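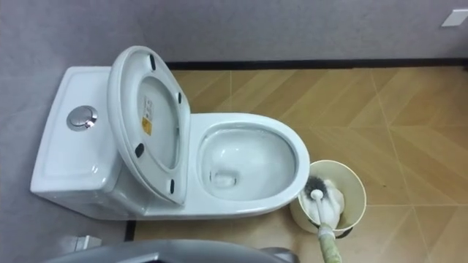
Irell Match Records

Data card, second release

Summary

Irell Match Records is a table of league and cup fixtures played by clubs in the Drutau regional football league. It covers 19 seasons and holds 3,779 matches, one row for each. The records are maintained by the Yusuf Archive and published for study, journalism and general interest.

Contents

Each row gives the season, the competition, the two clubs, the ground, the final score and the attendance where one was recorded. Goalscorers are held in a separate file, linked by match number. Friendly matches are excluded, as are fixtures abandoned before half-time.

Sources

Results were copied from printed league handbooks and checked against club programmes. Where the two disagree, the handbook score is kept and the row is marked "disputed". At present 72 rows carry this mark.

Known limitations

Attendances in the early seasons were often rounded by the home club — a figure of 2,000 should be read with care. Clubs that changed their name appear under the name in use on the day of the match. Postponed fixtures are listed under the date on which they were finally played.

Use

The tables may be copied and adapted provided that the Yusuf Archive is credited. They should not be used to settle betting disputes.

Corrections

Corrections should be sent through the Vakuleo portal, quoting the match number and a printed source. Those received by Thu 13 July will be included in the August release.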